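3.2 Limiting magnitude and sky brightness

Counts from the Ballwood site were corrected for the altitude of the radiant and for cloud cover, following Dunleavy and Arsenault.

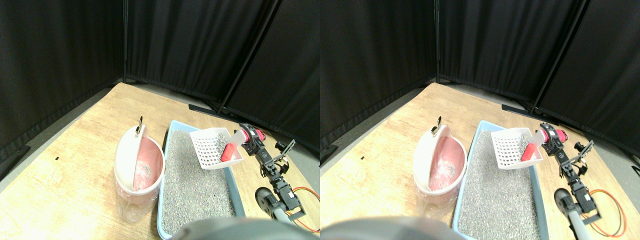
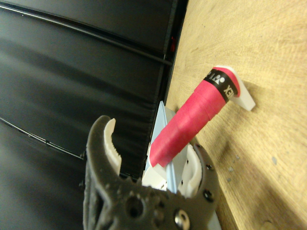
Figure 8. Blue tray with speckled grey surface (first panel); pink taped handle between gripper fingers (second panel).

Vol. 133, p. 216

Observers estimated the limiting magnitude at the start and end of each watch. Where the two values differed, the mean was used. Watches held under a bright Moon were left out of the November averages. The remaining rates were grouped by solar longitude, and errors were taken from Poisson statistics.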